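Zwischenbericht Teilprojekt Geschirr
Vorhaben: Clolach, Standort Gestberg
Stand: 2026-02-27
Verfasst von Jummai Jibrin, zur Kenntnis an Aivar Urbonaitė

1. Kurzfassung

Im Antrag stand, wir würden einem Lernsystem beibringen, Teller in ein Abtropfgestell zu stellen. Der Satz hat im Antrag eine Zeile beansprucht. Seither beansprucht er zwei Personen, ein Budget und gelegentlich die Geduld der Nachbarbüros. Bis zum Stichtag liegen 309 brauchbare Vorführungen vor. Weitere 57 haben wir verworfen, meist wegen abgebrochener Bewegungen oder fehlender Zeitstempel.

2. Datenaufnahme

Aufgezeichnet wird per Fernsteuerung: Eine Person führt beide Arme, die Software Olatunji schreibt Gelenkwinkel und Kamerabilder mit. Die Kameras an den Handgelenken haben sich bezahlt gemacht. Sie sehen die Tischfläche zwischen den Fingern und damit genau den Bereich, in dem die Gesamtansicht gern vom eigenen Arm verdeckt wird. Dass eine Greiferspitze inzwischen kleine Schrammen hat, ist im Posten Verschleiß berücksichtigt.
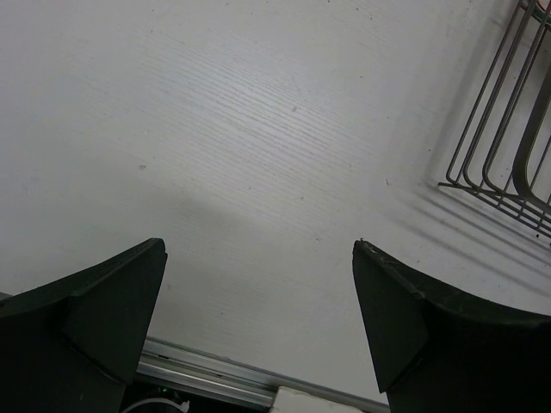 3. Stand der Aufgabenvarianten

Skelgate, unser Partner für das Training, hatte sich für den Januar »natürliche Vielfalt« gewünscht. Wir haben nachgefragt, was damit gemeint sei, und eine Präsentation bekommen. Geeinigt haben wir uns schließlich auf wechselnde Startpositionen der Teller, wechselnde Winkel des Gestells und einen freien Wechsel zwischen linkem und rechtem Arm. Je Variante sind 50 Vorführungen vorgesehen. Bei den einarmigen Varianten ist das Soll erreicht, bei den zweiarmigen fehlt noch etwas.

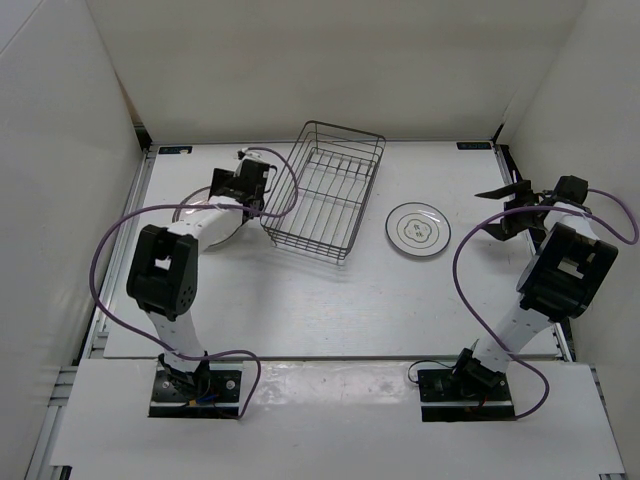

Die zweiarmigen Varianten kosten uns am meisten Zeit. Wer zum ersten Mal beide Arme führt, vergisst zuverlässig einen davon, in der Regel den, der gerade gebraucht würde. Dazu kommt die Verdeckung: Liegt ein Teller wie der linke fast ganz unter dem Unterarm, bleibt der Gesamtansicht nur ein Stück Rand, und daraus soll ein Modell dann Schlüsse ziehen. Der Teller rechts vom Gestell mit den Schriftzeichen in der Mitte ist dankbarer, sofern man die Lichtreflexe auf der Glasur nicht zum Motiv zählt. Ein erstes Modell tat leider genau das. Wir vermerken deshalb nun zu jeder Aufnahme den Grad der Verdeckung.

4. Abweichungen vom Plan

Die Beschriftung der Teilschritte hinkt hinterher. Vorgesehen war ein automatisches Verfahren, zurzeit heißt das Verfahren Jummai. Die Kosten bleiben im Rahmen, weil die Stelle ohnehin bezahlt wird und Überstunden in der Tabelle keine Spalte haben.

5. Nächste Schritte

Zweiarmige Varianten auffüllen, Beschriftung nachziehen, Datensatz an Skelgate übergeben. Tassen waren im Antrag als »mögliche Erweiterung« genannt. Wir bitten darum, das Wort »möglich« weiterhin ernst zu nehmen.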